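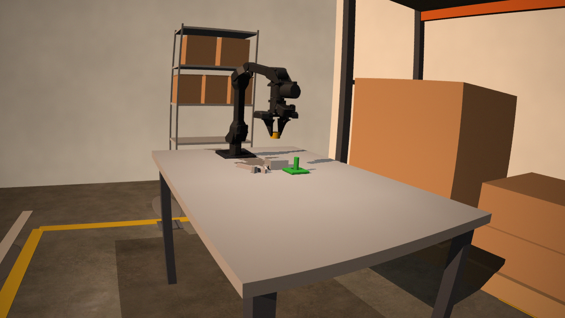
The simulated arm with the orange-yellow piece in its gripper and the green peg fixture on the table.

I finally made it out to the Nellbridge open evening in December, after promising Nikau Tuhiwai for ages that I would come and see what his robotics students were up to, and I'm so glad I did! It was room 2114, up more stairs than my knees cared for, and by six o'clock it was packed.

The class builds everything on screen first. Their project is called Tindall, and the job is to pick up a little part and set it down over an upright peg – simple enough until you watch a student try it. There are 22 of them in the class, working in pairs, and each pair gets the same virtual workroom, with shelves and cardboard boxes in the background and a yellow line on the floor (I was very taken with the boxes).

One girl explained to me, very patiently, that her pair had run the task 400 times that week, changing the height of the approach a tiny bit each time. Her partner wanted to stop at 300 and go get pizza. They were still arguing over it, in a friendly way, when I moved along.

I stayed far too long at the next desk, where they let me drive the arm myself. I missed the peg twice and got a round of applause anyway – lovely kids. Nikau tells me the spring class will take on a harder project called Grumeseo, with two parts to place, and I've already asked him to save me a chair near the door.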